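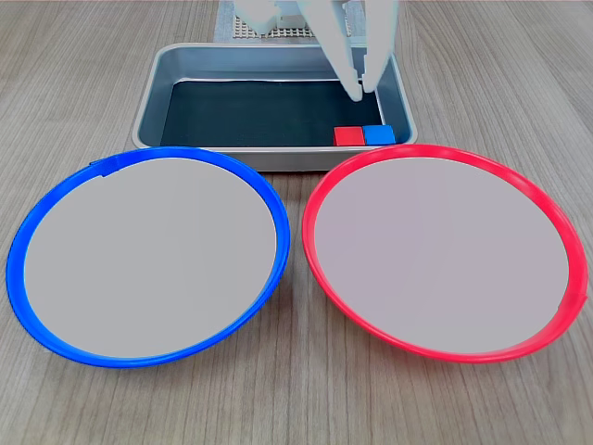 Narkdale Enamel and Tinware Open Day

Jul 7, 2026

The sign at the turnoff said FACTORY OPEN DAY, PARKING LEFT, and left was a hayfield. I mention this for anyone planning to come next summer in nice shoes.

I had wanted to see the Gajdoš works for years, mostly on account of a saucepan. My grandmother's milk pan has the little Gajdoš stamp on the bottom, a chip on the lip shaped like Florida, and a handle that gets hot enough to brand cattle. It has outlived her, two of my stoves and one marriage. So when the company announced that it would open the Narkdale plant to the public for one day, I drove 283 miles to find out how they did it, and whether they felt bad about the handle.

Admission was free. The first thing you got for it was a pair of foam earplugs and a hairnet. The second was a safety film, shown in the canteen on a television that had been hung for the convenience of very tall people. The film covered acid, heat, forklifts and loose scarves. A good ten minutes went to scarves. It was July.

Tours left in groups of 36, which is too many people to hear one guide over a stamping press, especially once everyone has put in the earplugs. I had a spot near the back and got the history of the company in scraps. Founded by brothers. Something about a flood. A large order from a railroad, or possibly for a railroad. After a while I quit straining and just watched, and I'd recommend that to anybody.

The press shop is the part you should bring children to. Flat steel discs go in, there's a thump you feel in your fillings, and a thing with sides comes out. The presses are old and green, and each has a stool next to it with a cushion that someone brought from home. One cushion had owls on it. I learned later, from a panel on the wall, that the deepest pots need three separate hits with a rest in between, because steel that's been pulled too far in one go will tear. The panel had a torn pot bolted to it as a warning to the others.

After pressing comes the pickling room, which you see through a window and smell through the same window. Then the enamel itself. I had always assumed enamel was paint. It's ground glass in water, and it looks like pancake batter. The pots get dipped by hand, swung once to throw off the extra, and hung on a chain that takes them through the dryer and on to the furnace. The swing is the whole job. The woman doing it while we watched had a wrist like a tennis player, and she didn't look at the pots at all. She looked at us, with some pity.

The furnace runs at a temperature the guide announced twice and I missed twice. It was hot. We stood behind a yellow line and everyone's hairnet went limp. Pots went in chalky and came out glowing, then faded to cream as they rolled away from the door, ticking like a parked car. I could have stayed there all afternoon, but group four was stacking up behind us and they had strollers.

The colored rims go on last, and here I was finally close enough to hear. A rim on an enamel plate covers the edge where the coating is thinnest and chips first, so it gets an extra pass in a darker color. Cobalt is the classic, and red is the trouble child, because red pigments are fussy about heat and will turn brown if the furnace has a bad morning. Both of the company's big competitors, Vesau and Pasten, apparently sell more red than blue now. This was told to us in the tone people use for a neighbor's new deck.

A lunch table had been laid on between the rim shop and the gift shop. I had potato soup and a roll, and the soup came in a bowl made on the premises, which kept its heat beautifully and passed all of it along to my fingers. The family tradition is alive.

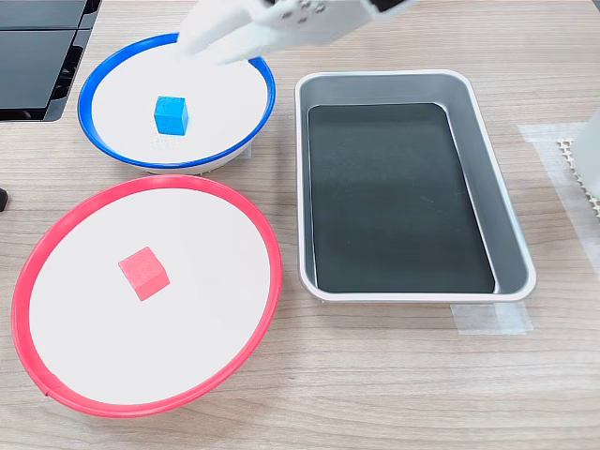

Bowls and a metal tray on one of the tables, open day.

Then the seconds sale, which I suspect was why most of the hayfield had come. Seconds are pieces with a pinhole, a drip, or a rim that wandered. They were stacked on pallets and priced by the pound, and the mood was that of a bus station during a snowstorm. A man ahead of me was buying 47 identical ladles. I thought about asking. He looked as though he had been asked already, possibly by his wife.

I came away with a colander, a lidded pot with a freckle on it, and a butter dish I have no use for. The scale was in kilograms and the prices were in pounds, so the cashier did the math on the back of a flattened carton, and I'm fairly sure I got a deal on the colander.

Before leaving I stopped at the repair desk, where they were telling people what could and couldn't be fixed. I'd brought the milk pan in a tote bag. The man turned it over, looked at the stamp, and put it in the early years of the plant. The chip can't be re-enameled without stripping the whole pan. As for the handle, he said they had received letters about it. He seemed proud of how many.

A few practical notes. The field drains toward the east gate, so park on the west side. The tour has two flights of metal stairs and no elevator, though the staff will walk you around the outside if you ask at the canteen. There's one restroom on the factory side and the line for it was longer than the line for soup. Bring cash for the seconds, and a box, as they run out of cartons by 2.

The butter dish turned out to be a soap dish. It's in the bathroom now.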